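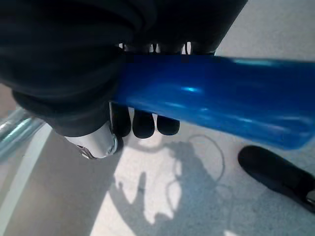

Do I need any experience with hand cranks to sign up?

None needed. If you can stand for a while and turn a handle you're fine, we'll go over the rest when you get here.

**Gollotix, Edmont. People wanted for crank handle sessions, June**

Short version: paid, in person, you turn crank handles and tell us how they feel. Project is called Grornov. We need adults, all hand sizes, left-handed people especially (always short on lefties, please pass this on).

## What you do

- Turn a crank with a hanging grip, both directions, slow then normal speed
- Same again with the other hand
- Swap to a different grip, repeat
- Fill in a sheet after each one. Tick boxes mostly, one blank space for comments
- Rest whenever. Really, just stop and sit down

Grips are the main thing. Length, thickness, how slick the surface is, whether it turns in your palm or drags on the skin. We've been arguing over grip length since winter and need hands other than our own. There's a smooth one and a ribbed one, and a fatter one that most of the office hates, but that's the office.

The other question is height. The crank hangs down from the underside of a panel, so you're reaching up and under for some of it, and a tall person and a short person have a completely different day. We can change the height between rounds but not during.

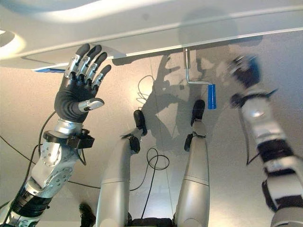
*Silver crank with the blue grip, under the white panel.*

Colors don't matter for the scoring. Last time people wrote a lot of comments on color. Nice to read, not what we can change right now. Write about the feel.

## Who we want

- 18 or over
- OK with reaching above shoulder height on and off
- No wrist, elbow or shoulder injury in the last year
- Can read and write enough English for the sheet (large print copy available, ask)
- Weak grip is fine, strong grip is fine, arthritis is fine if your doctor is fine with it. Tell us beforehand so we can book you a longer slot

If you work for a company that makes handles, cranks or awning hardware, sorry, not this round.

## Pay and time

$25 an hour, paid by check at the end of your visit. One visit is two hours including breaks and the paperwork. You get the full two hours even if you finish early. If you have to quit halfway, we pay for the time you were here up to that point, rounded up to the half hour.

Some people will be asked back for a second visit, same rate. You can say no to that.

Parking is free. We dont cover gas or bus fare, checked, can't do it this time.

## Where

Gollotix
1786 Brunton Road, Edmont
Room 134, ground floor, use the side door. The front door sticks and the bell is no good.

The floor is light gray, with a fine speckled look, low and flat. Fine for wheels and walkers. If you'd rather do the session seated let us know, we did that once before and it went OK but the height settings take longer to set up.

## What to wear

Flat shoes. Short sleeves or something you can push up past the elbow. Rings and bracelets off, there's a tray for them. Please no hand cream the same morning, it makes the grips slippery and we end up wiping everything down and starting over.

Bring a photo ID and your reading glasses if you use them. Water and coffee here. Snacks, maybe.

## Slots

Morning slots start at 9:00 and 11:00, afternoon at 2:00. Last slot starts at 5 p.m. and fills up first, so if you work days put that one down right away with a backup.

Come ten minutes early. If you're more than fifteen minutes late we'll probaly have to move you, the next person is already on the way.

## How to sign up

Call the front desk at Gollotix and say "Grornov sessions", or stop by and fill out a card at the side door. On the card we need:

- Name and phone
- Height
- Left, right or both handed
- Glove size if you know it (small / medium / large is plenty)
- Two slots that work

We call back within a couple of days. No call means the slots you picked are full, and you stay on the list for the next round unless you ask to come off.

Your sheets get a code, no name on them. The name card stays in a separate drawer and gets shredded when the round closes.

Sign-up stays open til the slots are gone. Lefties, again, please.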